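Talleres > Cocina y casa > Notas de ponentes

Agosto – por Stella Lyimo

Imprimir | Enviar por correo

La encimera que no da más de sí. Notas para mi charla

Arranco sin saludar mucho, que Jabari ya me habrá presentado y seguro que se ha enrollado. Primera pregunta a la sala: ¿quién ha desayunado hoy de pie? Que levanten la mano. (Yo la levanto también, no vale hacer trampa.) De ahí paso a lo mío: llevo años ayudando a la gente a ordenar cocinas pequeñas y casi siempre acabamos hablando de la misma encimera, la del desayuno.

Contar lo de la encuesta de Skaruneck. Respondieron 735 personas y la queja que más se repetía era «no tengo dónde apoyar la tabla de cortar». No leer las respuestas una por una, que en el ensayo me pasé ocho minutos con eso y Rehema me hacía señas desde el fondo.

Ahora la foto. Dejarla puesta un rato y callarme – esto me cuesta, pero funciona. Que cada uno piense qué quitaría primero. Casi todos dicen el horno de sobremesa, por grande, y yo ahí me pongo un poco abogada del diablo: si lo usas a diario, el horno se queda. Lo que miro yo es la toalla blanca doblada encima, la de las rayas naranja y azul oscuro. ¡La parte de arriba del horno se ha convertido en estantería! Y detrás de la toalla ya hay más cosas, un bote de tapa blanca entre ellas. Una superficie plana y lisa a mano es una tentación tremenda, en mi casa pasa igual.

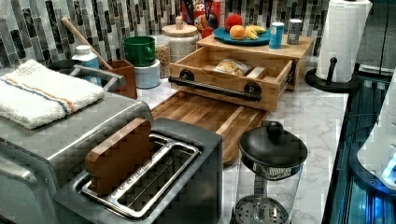
Lo que se queda y lo que se va

Empezar por la tostadora, que es la agradecida. Dos ranuras, una rebanada asomando bien alta por la izquierda, y ya tenemos medio desayuno. Regla de la casa: lo que se usa cada mañana vive fuera, lo demás se gana el sitio. La cafetera de émbolo también se queda, al lado, porque café y pan van juntos (aquí suele protestar alguien que toma té; darle la razón y seguir).

El soporte de madera rojiza, el del utensilio de mango largo, yo lo acercaría a los fogones. Preguntar a la sala dónde tienen el suyo. En el taller de Podska salieron respuestas estupendas, una señora lo guardaba en el alféizar y juraba que era el mejor sitio del mundo.

La toalla, a un gancho. Decirlo claro, sin chiste: encima de un horno no se dejan telas, y menos si lo vas a encender. Insistir si hay caras de duda.

El ejercicio de los cinco minutos

Repartir las hojas de Kiều (hay 100, sobran). Cada uno dibuja su encimera tal como la ha dejado esta mañana, sin arreglarla en el papel, y luego tacha lo que no ha tocado en toda la semana. Que lo comenten con el de al lado. Pasearme entre las mesas y no opinar demasiado, por favor, Stella.

Si vamos mal de tiempo, saltarme lo de los azulejos. Si vamos bien, volver a la foto y fijarnos en la pared: piezas estrechas, verticales, en negros, grises y marmolados. A mí me encanta, y con tanto trasto delante se luce poquísimo. Bogdan dice que un salpicadero bonito es el mejor motivo para despejar, y me lo quedo para la charla citándole, que luego se enfada.

Turno de preguntas. Si sale lo de las barras imantadas, mandarlos a la mesa de Nyanda, a la salida. Recoger los lápices antes de que se vayan.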